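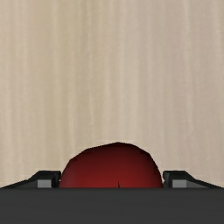 Who we are

Miseo is a small company that works out why grippers drop things. We also work out why they crush things, which is the same problem with a bigger cleaning bill. We have been doing it since the April when our first product, a fruit-packing cell called Gauthier, threw an apple at a visitor.

We were going to leave that off this page. Then we noticed it was the only part of our history anybody ever asked about.

The apple

Gauthier was supposed to pick up fruit and put it in a tray. It had done this 800 times in simulation with a red apple on a wood tabletop, and we had a very nice chart. On the real cell it managed 289 picks before lunch. On the next one the left finger touched slightly ahead of the right, the apple rolled up between the two, and the controller read the falling force as a weak grip. It closed harder and faster. The apple left through the gap over the guard panel, which we had measured carefully and then built too short, and hit a man from the Flunberg packing house on the shoulder.

He was fine. He kept the apple. Flunberg did not keep the contract.

Declan McKinnon, who had written the grip controller, spent the next 29 days trying to get the simulation to do it again. It wouldn't. Our simulated apple was a tidy shape with the friction of a car tire, and it sat between the fingers like a good student. Once he lowered the friction and let one finger arrive late, it popped out nearly every time. The fault had been sitting in the code from the first week. We had just been too polite to our own robot to find it.

What we do now

We stopped selling packing cells, to the relief of several people, and started testing other companies' gripping software before it meets real fruit, real bottles or real visitors. You send us your controller and your hand model. We run it in Erkon, our simulator, and make life unpleasant for it. Late fingers, greasy surfaces, force sensors that drift, an object that is a bit heavier on one side than your datasheet promised.

You get back a report with every failure we found, ranked by who could get hurt, along with the settings to replay each one. The shortest report we have sent was 44 pages. The customer called it "thorough" in a tone we have decided to take as praise.

We don't certify anything. If your cell needs a safety assessment on the floor, you still need one, and a clean run in Erkon is no excuse for a short guard panel. Please ask us how we know.

The people

Snežana Georgiev started the company and signs off every report. She was standing next to the man from Flunberg.

Declan McKinnon looks after Erkon and has not been allowed to name a controller setting "firm but fair" again.

Mereana Prendergast runs hardware checks. When a failure shows up in simulation, she tries to get it on a bench, behind a full-height guard, with the speed turned down. She built the guard.

Rawiri Quinlan writes the contact and friction models. He owns a lot of sandpaper.

Evangelia Konstantinidis answers the phone and turns our findings into sentences a plant manager can read before coffee.

Working with us

Most jobs start with a call and a log file. If something has already gone wrong, send the log before you fix anything, and leave the machine locked out until we have talked. Tell us about the embarrassing part early. We have probably done it ourselves, and the discount for a good story is small but real.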